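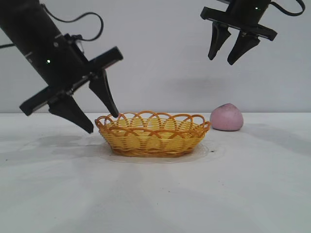
About Fiadzo

We teach people to weave baskets, and we love it. Fiadzo is a small craft school in Flurkosley, up the stairs behind the old seed merchant's, and if you've ever picked up a basket and wondered how on earth the rim stays on, you'll fit in very well.

How we started

Ewurabena Laryea learned to weave from her grandmother, who made market baskets and had strong opinions on handles. Ewurabena was still making them at her kitchen table in Lusten when neighbours began asking whether they could have a go. One evening a week became two, the kitchen filled up with soaking willow (the bath was out of action for most of one winter), and in November she went to look at a long, draughty room in Flurkosley with good light and a deep sink. Fiadzo opened there in January 2019.

The name is her grandmother's family name. People do ask! Say it however you like and we'll answer.

What we teach

Most people begin with the one-day round basket. You arrive at half past nine, you meet your willow, and by late afternoon you have something that will hold eggs or onions or knitting. It may lean. Leaning baskets are very welcome and some of our favourites lean quite a lot.

After that you can carry on with the six-week evening course, where we move on to oval bases, which are a different animal altogether. An oval base wants to twist, and learning to stop it twisting is the moment many people get properly hooked. We also cover lids, wrapped handles and three kinds of border. The last session is left open so that you can finish whatever has got away from you.

We run shorter classes in rush and in coiled grass too. Coiling is slow and quiet and you can do it on your lap on the train, so it suits people who haven't got a shed or a patient household. Rush is softer on the hands than willow and smells wonderful when it's damp, a bit like a riverbank and a bit like hay.

Classes have a maximum of 8 people. We tried more once and there simply wasn't the elbow room, as a willow rod at the start of a basket is a long and whippy thing.

Our willow

Nearly all of it comes from Mesomham, where we rent a strip of wet ground at the bottom of a farm. We have 300 stools planted now (a stool is the stump the rods grow from, nothing to do with sitting down) in six varieties. Some go a deep plum colour in the cold, one is almost orange, and there's a thin greenish sort that Ewurabena plants for fine work and grumbles about every year when the deer have been at it.

We cut in winter once the leaves are off, and students are invited to the cutting days. Bring wellies, gloves and a flask. It's muddy and chilly and enormous fun, and there's soup in the barn afterwards. The rods are sorted by length by dropping them into an old barrel and pulling out the tallest first, and people who said they were only coming for an hour tend to stay for that bit.

Schools and groups

We visit primary schools with ready-made bases and a car full of soaked rods, so that a class can get straight on to the weaving. Last year more than 200 children made a small basket with us. We also have a regular group from the day centre in Lusten, who are faster than we are and tell us so.

If you'd like us to come to you, we need tables, a tap and a floor that doesn't mind drips.

Mending

Please don't throw out a basket with a broken handle. Bring it in and let us have a look! We mend log baskets, bicycle baskets, cradles and the odd chair seat, and we're always happy to show you how it's done if you'd like to do it yourself. Old baskets are marvellous teachers. Every time we unpick a border we learn something from whoever wove it.

Finding us

The workshop is in Flurkosley, through the green gate and up the outside stairs. If the stairs are difficult for you, let us know when you book and we'll set up in the ground-floor room instead, where we have the same benches and a much better kettle. Parking is by the church. Wear old clothes, bring your lunch, and leave your good cardigan at home, as willow does love a loose stitch.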